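4.2 Changes in the work at the plating tables 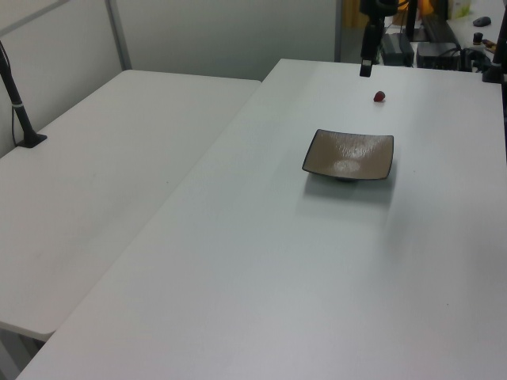 Figure 3. Plating task at the Plokent site: square plate and small red object on the white table, with the gripper of the arm pointing down.

The second site of our study is the test kitchen of Plokent, where dessert plates are prepared for company events. Before the arm was introduced in April, the workers placed every garnish by hand, and one order could reach over 3000 plates. The task in Figure 3 is a simple one, with a single plate and a single piece, but the workers described it as the part of the day that made their necks and wrists tired.

We interviewed 17 workers at this site. Most of them said that the arm did not take away their job but changed its order. They now spend more time on preparing the pieces and checking the plates, and less time on placing. Some of them missed the placing, because it was the moment when they could talk with a colleague at the same table. Two workers also reported that they felt responsible for mistakes of the arm, although the shift rules did not say who should correct them.

The supervisors saw the change differently. For them the main question was training, which was planned for three days and was in practice given between orders. At Bronance, the first site (Section 4.1), the training was finished before the arm came into daily use, and the complaints about unclear duties were fewer. We return to this difference in Section 5.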